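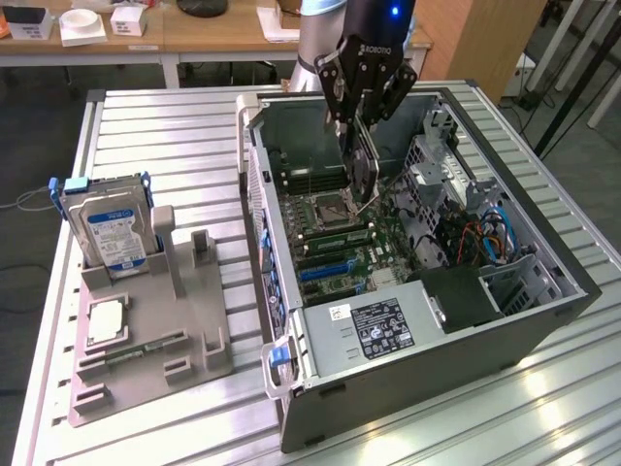 Bench Technician, Desktop Assembly and Refurbishment (2 posts)

Hendriks takes in desktop computers from offices and colleges, strips them, tests the parts and puts them back together for resale. We are filling two posts at our Grastberg workshop, starting in July. Both are full time and permanent after the trial period.

The work

Each technician has a slotted aluminium worktable. Towers are worked on lying on their side with the side panel off. Parts that have been taken out, or are waiting to go in, are kept in a moulded plastic tray next to the case: drives upright in their slots, processors flat in the square recess, memory modules across the slotted holders. Nothing is put down on the bare table. Please expect to be corrected on this in your first week.

A normal job runs as follows. The case is opened and blown out. The part list on the job sheet is checked against the part numbers on the board, drive and power supply labels. The processor is fitted, paste applied and the cooler screwed down in a cross pattern. Memory goes in next, then the drive in its caddy, then any cards. The machine is started on the test lead, left on a load test, and either signed off or sent back with a fault note.

You will also:

- remove and grade memory, drives and processors from machines too old to resell
- clean old paste from heat spreaders and coolers
- check processor sockets for bent pins or debris under the magnifier
- wipe drives using the Arnar station and attach the printed result to the job sheet
- keep the caddies and drive rails sorted by case model
- report worn or cracked trays so that they can be replaced

The workshop handles more than 700 machines a month. The target for a trained technician is 25 finished machines a week. New starters have no target until the trial period ends.

What we need

You must be able to seat a processor and memory without help and recognise the common memory types by the position of the notch. You should be able to read a part label and enter it without errors, as most of our returns come from a wrong entry and very few from a bad part. Good close eyesight, with glasses if needed, and steady hands. You will stand for long periods and lift full towers from trolley to table.

Experience with older business desktops, particularly the tool-free kind with plastic latches and drive caddies, is useful. Certificates are not required. If you have them, list them, but the bench test counts for more.

Wrist straps are worn at all times at the table. Rings, bracelets and watches come off before the shift.

Hours and terms

Shifts run from 7.30 am to 4 pm with a half-hour unpaid lunch and two paid breaks. Overtime is by agreement only. Work shoes, straps and hand tools are supplied. A tool deposit is not taken.

How to apply

Send a CV of no more than two pages to Svitlana Semeniuk in the workshop office, quoting reference 185. State which of the tasks listed you have done before and on what sort of machine. A covering letter is optional.

Suitable applicants will be asked to a bench test lasting one morning, run by Osvaldo Ruggiero. You will be given a stripped tower, a tray of parts and a job sheet with one mistake in it. The test is paid at the trial rate.

Questions on the work itself can be put to Vitalii Bilyk, bench supervisor, between 2 pm and 4 pm.

Other vacancies

Goods-in Assistant, Grastberg
Printer Repair Technician (part time)
Ekik Laptop Line: Screen and Hinge Fitter
Van Driver, Collections
Stock Clerk, Memory and Drives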